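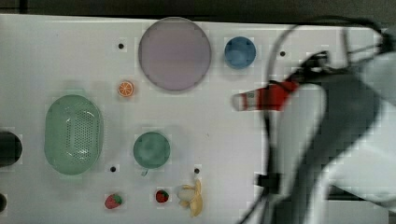

Checking the postal vote: how Brulham keeps its paper trail

Postal voting accounts for a growing share of the work at local elections in Brulham, and most of that work is finished before the polling stations close. To find out how it is done, we spoke to the council's deputy returning officer, who ran the postal side of the recent by-election in Dikier ward. The interview took place at the council offices on 16 Jul 2025.

The officer began with the contents of the pack. Each postal voter receives a ballot paper, a postal voting statement and two envelopes. The smaller one, marked A, is for the ballot paper. The larger, marked B, holds envelope A and the statement, and goes back in the post.

"The statement asks for a signature and a date of birth," the officer said. "We already hold both from the application. The whole check is a comparison between what we were given then and what we are given now. We aren't looking at the vote at that stage, and the procedure is set out so that we can't."

Opening sessions

In Dikier, 1064 covering envelopes came back. They were opened over several daytime sessions, each of which candidates and their agents had been told about in writing. Staff first counted the envelopes in the box and entered the total on a record sheet. Envelope B was then opened, the statement was taken out, and the number on the statement was compared with the number on envelope A. If the two agreed, they were separated. The statements went to the scanner and the A envelopes went into a sealed box, to be opened later at another table.

"People sometimes think the number ties their vote to their name in front of everyone in the room," the officer said. "By the time envelope A is opened, the statement has left the table. The ballot paper is kept face down when it comes out. Staff look at the number on the back and nothing else."

Numbers that do not agree are common and usually harmless. Two people in the same household fill in their papers at the same kitchen table and each puts the other's ballot in the envelope. The papers are held in a separate packet until the second one arrives, and can then be matched. If the second never arrives, the first cannot be counted.

What the software decides

Brulham scans its statements using a package called Talance, which was set up for the council under a contract with Dervishi, a supplier of election equipment. The software reads the date of birth, compares the signature with the stored one and gives the pair a score. Anything over the set level passes. Anything under it goes to a screen for an officer to look at.

The council checks 100 per cent of returned statements. The officer was careful about what that figure covers.

"All of them are scanned and all of them are compared. It doesn't mean that a person studies each signature at length. The software can accept a statement, and it can refer one. It has no power to reject. A rejection is made by me or by another deputy who has been appointed in writing to do it, and it is recorded with a reason code."

Asked how the pass level had been chosen, the officer said it had been tested on old statements before the contract was signed and had been set on the cautious side. A higher level sends more signatures to the screen and lengthens each session. "I would accept a longer session. What I don't want is to alter the level halfway through an election, and we have a rule against it."

In Dikier, 11 statements were rejected. Most failed on the date of birth. The usual mistake is to write the date on which the form is being filled in, and a small number of voters leave the box empty. Signature failures were fewer.

"Signatures change. Somebody applies, then has a stroke, or starts using a shorter form of their name. We allow for a good deal of variation, but there has to be some likeness. Where there is none, I can't guess."

Agents may object to a rejection. The objection does not change the decision, but it is marked on the paper and stays there if the result is later challenged in court.

Telling the voter

After the poll, the council writes to each voter whose statement was rejected and gives the reason. Where the signature did not match, the letter asks for a fresh one to replace the specimen on file. The officer said these letters are answered less often than the council would like, and that reminders are due to go out in August.

"If they don't reply, the old signature stays in the system and the same thing is likely to happen at the next election. We have moved the request to the top of the letter and put the form on the same sheet. We'll see what that does to the return rate."

From the box to the count

Accepted ballot papers are counted face down, put into bundles of 100 with a slip on top, and locked in postal ballot boxes. Each box has its own account, showing the number of papers inside and the session they came from. On the night, the postal boxes are verified in the same way as boxes from polling stations, and their papers are mixed with others before sorting by candidate begins.

The Dikier postal boxes did not agree with their accounts at the first attempt. One box was a single paper over.

"Two papers had stuck together in a bundle and been counted as one," the officer said. "The recount of that box took a few minutes. We corrected the account, both of us who were present signed the correction, and the agents were shown it. I would sooner explain a correction than have a figure that has been made to fit."

Papers handed in at polling stations on the day are dealt with last. They are brought to the count at intervals by a member of staff who signs for them at each station, and go through the same checks as those received earlier. Anyone handing in a postal vote has to complete a form, and packs left without one are set aside and listed separately.

The records are now sealed and in storage, apart from the lists that the law allows to be inspected. Requests to see those should be made in writing to the elections office, and inspection is by appointment.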